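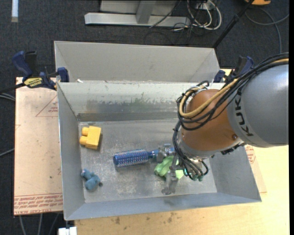 How deep should a sorting bin be for mixed household bits? Deep enough that a hairbrush lies flat with the walls well above it, and shallow enough that you can reach the floor without leaning in.

I have been through three sizes since August and have settled on open metal, one bin behind another on the table. Plastic tubs bow when full. Sheet metal keeps its shape and wipes clean, though it is noisy when a toy brick goes in from any height.

The front bin takes whatever has no home yet: brushes, building blocks, soft things. The rear one takes what has been decided on. Anything still in the front after 16 days goes to the charity shop – I-seul Bang's rule, which I have adopted with one exception for chargers.

Two notes on handling. Long items go in first, along the length of the bin, or they end up propped on a corner and waste half the floor. Soft items go in last, as they hide small parts.

I still need felt pads for the underside. The Wustix ones slid off, so I'll try Stiten next.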